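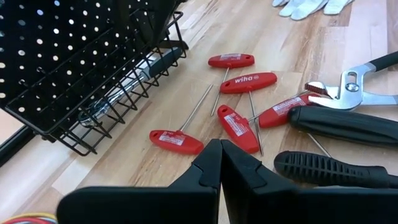
How much room does a tool-sorting arm need on a home workbench? Enough for the arm to reach every spot where a tool might land, plus a clear strip along the side where you can stand with a hex key in your hand and not bump anything.

Chapter 9
Giving the Bench a Job

If you have come this far with me, you have a table, a frame, and at least one arm that moves when you ask it to, and I hope you have taken an evening off to enjoy that before starting in here. I certainly did! The first arm I ever bolted down (a secondhand Stimari, bought in March from a man who was moving out of his garage) spent its first week waving at the wall, and I was as proud of it as anything I have made.

Sooner or later, though, the arm has to pick something up, and my advice is to start with the things already lying on the bench. T-handle hex keys are good practice. The handle is fat and easy to find, the shaft is thin and awkward, and when several of them cross each other you learn very quickly how your gripper closes.
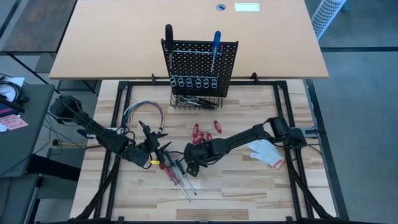 My friend Tùng Đinh, who shares the Monday evening slot with me at the Trernia workshop, likes to set the home for each tool before writing a single line of motion code. A pegboard at the back of the table does nicely, with a rail for screwdrivers and a basket for anything that won't hang. Fix it down firmly, measure from it, and write the numbers on a piece of tape where you will see them. I once moved mine to sweep under it and lost a whole night's work, so please learn from me there.

We will begin with one arm and one hex key. The second arm can stay parked until section 9.4, when we get to handing a tool from one side to the other.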